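Comparison of Two Hand-Held Grippers for Household Objects
Project report, Elville, January 7, 2020

3. Test procedure

In November we compared two finger shapes for the hand-held gripper, which we call Brostard and Rolby. Both use the same handle and the same marker cube, so only the fingers are different. Each shape was tested in 200 grasps. The operator holds one gripper in each hand and moves small objects between furniture of different height. The round side table was the most used station, because its rim makes a low approach difficult.

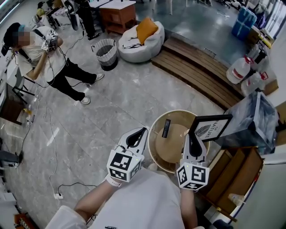
Figure 2. Both grippers in front of the round side table, with the remote control lying on it.

The remote control was the hardest object. With the Brostard fingers we had 67 failed grasps, and most of them happened when the operator came from the side. The Rolby fingers are softer and failed less often, but they were slower to close. We also lost tracking 3 times when a marker cube was turned too far away from the camera.

The cables were a problem for the work with 2 operators. Each person had to wait until the other one finished turning. For the next tests we would like to use the Long controller, which has its own battery.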